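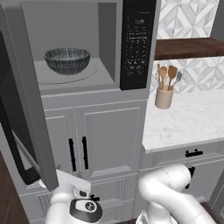
Microwave practice in the simulated kitchen, bowl already on the turntable.

I promised an update on the robot for the staff kitchen at Grotitz, so grab a brew! We still haven't got a real one on site (the Dukent people want the door work sorted first) but the simulated version is coming along and I've spent far too many lunch breaks watching it.

If you've never worked an early in the kitchen, you may not know how much of it is opening and shutting things. We send out 134 breakfasts on a normal morning and a good few need warming through, so it's door, bowl, door, buttons, wait, door again. My wrist has been moaning about this since February. The idea is that the robot takes over the reheating and one of us stays on the serving side, where there's always a queue and usually somebody asking about oats.

I know the worry, I had it too. I asked straight out at the Manell briefing whether hours were going, and the answer was that the early shift stays at 5 people. What does change is the rota: two of us will be trained to mind the robot, and that comes with a bit more money. I've put my name down, mostly out of nosiness.

The less good bit is that we lose the shelf by the back door, as the thing needs room to swing its arms, and all the bowls will have to live in one place. Anyone who knows our cupboards will see the problem there. I've asked for labels.

Dukent want 200 clean runs in simulation before they bring anything through our door, and they're happy to have visitors at the Figueroa building while that's going on. Do go if you can, and tell them about the sticky handle on our old microwave, I keep forgetting!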